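The Jingle for Stollus

When the email came from Zokwood, Halldóra Thoroddsen read it standing up in the kitchen with a spoon in her mouth. They had picked her tune! Out of 431 entries, they had picked the one she hummed into her phone on the bus, and it was going to be in the new Stollus ad.

Stollus was a licorice chew, salty on the outside and sweet in the middle, and she had loved it since she was four. She would have written them a tune for free (she more or less had, the prize being a year's supply and a trip to the recording).

"They want it by July," she told her brother over the phone. "With a choir!"

"A choir for candy?"

"A whole choir, for candy!"

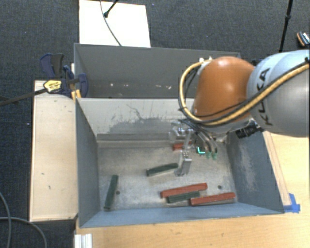 The studio was called Ladefoged and it was up three flights of stairs, and she ran every one of them. Inside, the singers were already warming up, big rolling notes that made the music stands buzz. A woman from Prondine, the ad agency, handed her a headset and a bag of chews and asked how fast it should go.

"Like you're late for the bus but you know the driver will wait," said Halldóra.

The conductor laughed and wrote that down, right on the score. Then he raised his hands, and there it was, her silly little bus tune, in four parts, with the basses going "stol-lus, stol-lus" underneath like a train. Oh, it was wonderful! The altos had a bit she hadn't even written, a kind of swoop before the last line, and she wanted to hug whoever had thought of it.

They did it again, faster. They did it with claps. On the fifth try the conductor turned around and waved her over to the sopranos, and she went, still chewing, and somebody slid a microphone down to her height.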